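Bench notes > Materials > Silicone tissue pads

Notebook: pad casting, batch 5, tear and pull-through

Last updated: March, 4:40 pm
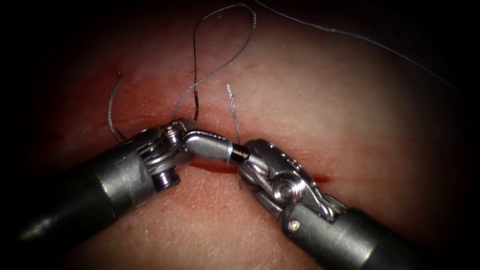

Batch 5 came out of the molds this morning. Same base silicone as the previous batch (Flollstead, the soft grade), same pigment load, same cure schedule. The only deliberate change is the mesh: the coarse knit is out and the fine Tello knit is in, laid at one third depth instead of mid-depth. The complaint from the suture course was that thread cuts through the top layer before the knot is down, and the mesh sat too deep to stop it.

Casting notes. Part A had settled more than usual and needed a long stir with the flat paddle. Degassed until the foam collapsed, then two minutes more. Poured the face layer first and let it go tacky. The window for laying the mesh is short: too early and it sinks, too late and it does not bond. Pressed it down with the foam roller from the center outward. One corner lifted on mold 3 and had to be pushed back with a spatula. Mark that pad and keep it out of the test set.

Surface texture is from the old Grommont plate. It releases more cleanly if the plate gets a thin wipe of soap solution and is left to dry fully. Wax fills the fine lines and should not be used again. Somebody had waxed plate B. It has been through a solvent wash and a hot rinse and still beads water along one side.

Pull-through test. Coupons cut from the middle of each pad, thread passed at a fixed distance from the cut edge, pulled at constant rate on the small frame until the face layer failed. Total 28 coupons, split evenly between the old mesh and the new. Results are in the Bidix sheet under the batch number. In short:

Old mesh: failure starts at the thread hole and runs straight to the edge. The force trace has one peak and then drops off.

New mesh: first peak is slightly higher, then a plateau while the knit takes load, then a second peak. The thread usually broke or slipped in the grip before the pad let go completely. Grip slips are flagged in the sheet and should not be averaged in with the rest.

The plateau is what we wanted. The first peak is less convincing. It may be the mesh, or it may be that the face layer is thicker than intended where the roller did not reach. Section a few coupons and measure before claiming anything.

Hardness: no real change between batches on the face side. The back side reads a little softer, probably the last pour going in with less stirring. Readings were taken the same day as demolding, which is too soon. Repeat after a full rest.

Stage blood. The current mix stains the pads pink and does not come out of the creases with water alone. Dish soap and a soft brush get most of it if done right away. Left overnight it is permanent. Umut Kaplan suggests a food-grade dye with more glycerin and less colorant. Worth trying on offcuts before anyone makes up a full bottle. Check also whether glycerin changes how the thread drags — a slicker surface would make the pull-through numbers look better than they are.

Stock. Scale counter on the silicone drum reads 2,455 g remaining, enough for one more batch at this size with very little spare. Reorder before the next pour. Mesh is fine. Needle stock is low in the curved size.

To do:
- section coupons from the new set, measure face layer at the edge and at the center
- rerun the slipped coupons with rubber facing on the upper grip
- repeat hardness, both sides
- strip plate B again or retire it
- dye trial on offcuts, rinse at one hour and next morning
- label shelf for batch 5, pad from mold 3 stored separately

Umut has the key to the cutter die cabinet. The narrow die has a nick near one end and leaves a small notch in the coupon, so use the other one until it is reground.

Filed under: casting, soft materials, test frame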